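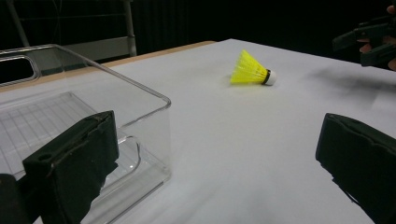

Shuttlecock practice at the Flakari robotics club, grippers at the ready

Evening all! A few of you asked what we get up to at club since we moved over to the Brarnach building, so this is a bit of a thread (put the kettle on, I do go on).

2/ Our student project this term is called Cerneck, and the job sounds so easy when you say it out loud: pick up a shuttlecock, put it in a clear plastic bin. The students work the grippers by hand first, and those goes are what the robot learns from later.

3/ We want 400 good goes by the end of August and we've got 200 saved so far, which I'm ever so proud of, as everyone has homework and buses to catch as well.

4/ Shuttlecocks are lovely awkward things, you know. Grab one by the skirt and it squashes, grab it by the round end and it can roll off on you. We spent a whole evening arguing about which end is best and I still don't think we've settled it!

5/ The other thing we're learning is manners. With two grippers over one table you have to say "mine" nice and loud before you go in, or you end up with a clash and a lot of giggling.

6/ Big thank you to Böttcher for the loan of the bench, it's made such a difference having somewhere to leave things set up between sessions. We start at 4 if you fancy a look, and beginners are very welcome. Bring a jumper, the heating's hopeless x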